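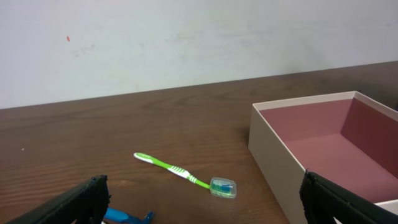 Praxisseminar Greifen und Sortieren
Skript zu Einheit 9: Das Greifset Faltero im Test

Drucken | Per E-Mail versenden

Stand der Dinge: Das Set von Drudico ist da, und wir dürfen es das ganze Semester behalten! Es besteht aus zwei Fingern, der Handgelenkkamera und der Software Penrose, mit der Vorführungen aufgezeichnet und abgespielt werden. Wer letztes Jahr noch mit dem alten Prustow gearbeitet hat, wird den Unterschied beim ersten Griff merken (die Finger schließen wunderbar gleichmäßig).

1. Aufgabe

Kleine Badartikel vom Tisch aufnehmen und in eine offene Schachtel legen. Klingt harmlos, ist aber ein richtig schönes Problem. Eine Zahnbürste ist lang, schmal und leicht, und mit aufgesteckter Kappe verschiebt sich der Schwerpunkt zum Kopf hin. Durchsichtige Kappen sind außerdem für jede Kamera eine Gemeinheit: Die Borsten schimmern durch, die Kante der Kappe verschwindet fast. Bitte am Griff fassen. Eine kräftige Farbe wie Hellgrün hebt sich von braunem Holz sehr gut ab, damit kommt schon die einfache Farbsegmentierung zurecht.

2. Anfahrt

Liegt die Bürste schräg, muss das Handgelenk vor dem Absenken gedreht werden, bis die Finger quer zum Griff stehen. Finger weit öffnen, langsam absenken, erst dann schließen. Darius Kairys hat dazu 15 Vorführungen aufgezeichnet, sie liegen im Kursordner. Unbedingt ansehen, die Drehbewegung ist großartig gelöst!

3. Ablage

Über der Schachtel erst anhalten, dann senken. Achtung beim rechten Finger: Er verdeckt aus Sicht der Handgelenkkamera leicht einen Teil der Schachtel, die vordere Ecke also aus einer früheren Aufnahme übernehmen.

4. Was uns noch fehlt

Die Anleitung ist dünn, vor allem zur Kalibrierung. Roxana Bogdan hat eine eigene Fassung geschrieben, die deutlich weiter hilft. Preis des Sets: 3.694 Euro, Ersatzfinger extra. Für ein Lehrlabor ist das viel Geld, ich finde die Mechanik trotzdem klasse.

Bis zur nächsten Einheit: Griffpunkt für Zahnbürste und Rasierer skizzieren, Skizze an Dzintra Krūmiņa.

3 Kommentare | 7-mal geteilt
Kontakt | © Lehrlabor Robotik | Nach oben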